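Week 3 handout: Showing the arm what you mean
Posted Jan 26, 2025 by Teodor Lungu

Print this page | E-mail this page

Welcome back, everyone. Last week you wrote waypoints by hand and most of you found out how quickly that gets tedious when the part has to go in at an angle. This week is my favourite of the whole course, because we stop typing coordinates and start showing. By Thursday you'll each have recorded your own demonstrations, and a policy trained on your hands (your hands!) will be having a go at the same job.

Two ways to demonstrate

Kinesthetic teaching means you take hold of the arm itself. The controller goes into gravity compensation, the joints go light, and you push the thing through the task while the encoders log every angle. It's wonderfully direct. You feel contact through the arm, and beginners get decent paths almost straight away. The trouble is that your body is right there in the workspace, so the cameras record a lot of elbow, and your strength does work the motors will later have to do alone.

Teleoperation puts you somewhere else, with a leader arm, a handheld controller or a glove, and the follower copies you. The camera views stay clean and the recorded commands are ones the robot really executed. What you lose is touch. Unless the rig has force feedback you're judging contact by eye, and everybody pushes too hard for the first session. Go slower than feels natural.

We'll do both. The Nekell bench is set up for hand guiding and the Iretti bench has the leader arms.

The task: computer parts

I chose PC hardware for this one after years of coloured blocks, and I'm so glad I did. Blocks forgive everything. A desktop case is crowded, shiny in some spots and dark in others, and full of things you mustn't bump on the way through. A graphics card is long, lopsided and heavier on the cooler side, so it wants to rotate in the jaws if you grab it badly. Look at how much is going on around the gripper before you've even thought about a slot.

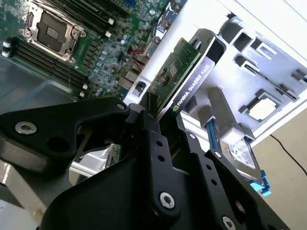 Fig. 1. Wrist view: Quadro K620 held in the jaws, open case and motherboard behind.

Some things to think about while you plan your grasp. The gold contact strip has to end up parallel to the slot, so whatever angle you pick the card up at is an angle you'll have to undo later. It's much easier to choose well at the start than to twist the wrist in a tight spot. Think too about what the wrist camera can still see once the jaws are closed. Big fingers hide a lot, and a policy that relies on the wrist view can't learn from an edge it never gets to look at. If you can keep the contact strip in view all the way down, do it.

Recording your demonstrations

Each pair records 20 demonstrations, split evenly between partners. Before each one, move the start position of the card a little and turn it a little. Don't be theatrical about it, a few centimetres is plenty.

Press the pedal to start, wait for the beep, then move. Finish with the jaws open and the arm clear, and press again. Files go in your pair's folder under todlow/week3.

Please keep your wobbly runs. If you drift off line and recover, that recovery is gold, and a model that has only ever seen perfect approaches has no idea what to do when it's slightly off. Throw a run away only if you drop the card or the log has a gap in it.

Pauses are the other thing. When you stop to think, the recorder doesn't, and you end up with long stretches where the correct action is apparently to do nothing. Students in the November intake had one run of 1026 timesteps that was mostly hesitation, and the trained arm hovered beautifully and never came down! Rehearse the motion twice with recording off, then do it in one flow.

Handling

Wrist straps on, cards by the edges, force limit left where you found it. Hit the stop button whenever you feel like it; no marks lost, ever.

For Thursday

Read chapter 2 of the course notes on behaviour cloning and bring one paragraph comparing your hand-guided and teleoperated paths. Plot the wrist orientation for both on the same axes. I love these plots and I will want to talk about yours.

T.L.

Print this page | E-mail this page

Comments (3)

Trinh Kiều: Is the pedal on the Iretti bench fixed? Ours was double-triggering on Friday and we got a pile of empty files.

Teodor Lungu: New pedal, new cable. Delete the empties and carry on.

Tilahun: Tried the "rehearse twice" thing and our runs came out heaps shorter. Can we do extra demos if there's bench time left over?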